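# Cloth, corners and creases

Vusumuzi Cele has written the folding procedure for the Clirkau linen room twice, and he is not fully satisfied with either version.
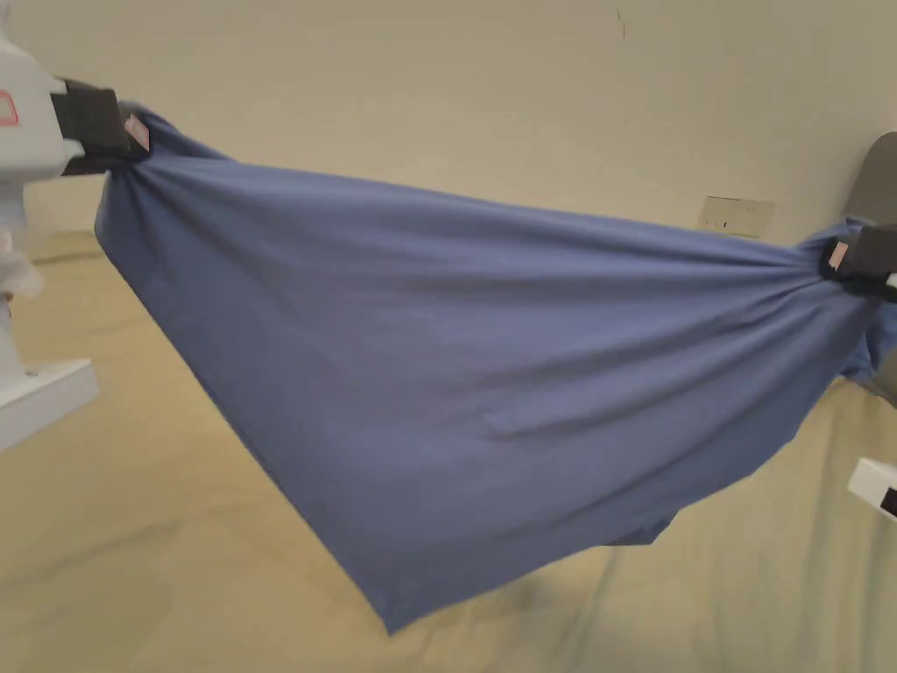

The difficulty, he says, starts before the first fold. "You pick up a cotton cloth by two points and assume you have an edge. Often you have a diagonal. The fabric bellies down in the middle, a corner drops, and any fold made from there comes out skewed."

His second version, issued in June, spends most of a page on the grip. Corners are to be pinched flat, hem to hem. A bunched corner throws creases out across the cloth, and plain blue cotton with a matte face shows them clearly under the room's overhead lighting.

"Tension is the part people overdo," Cele says. "Pull hard and the middle looks smooth, but the wrinkles have moved to the corners. I ask for enough to straighten the top hem and no more."

The Clirkau room handles over 400 pieces on a normal shift, mostly table cloths and plain covers in Oment cotton. Finished squares go on the Fodor shelving, which is 700 mm wide and takes two stacks side by side. A cloth folded off square overhangs its stack, and the neighbouring stack gets dragged when it is pulled out.

Asked about twisted hems, Cele is brief. "Let go of that corner, run the hem through your fingers to the end, take hold again. Shaking it out works on light fabric. On the heavier colour-dyed cloths it mostly adds wrinkles."

He has trialled a Pranano folding board for the smaller sizes and found it acceptable for anything that lies fully on the bench. Larger pieces are still folded in the air, lengthwise first, then set down for the cross folds.

A third version of the procedure is in draft. It changes the order of the last two folds so the hem faces the back of the shelf.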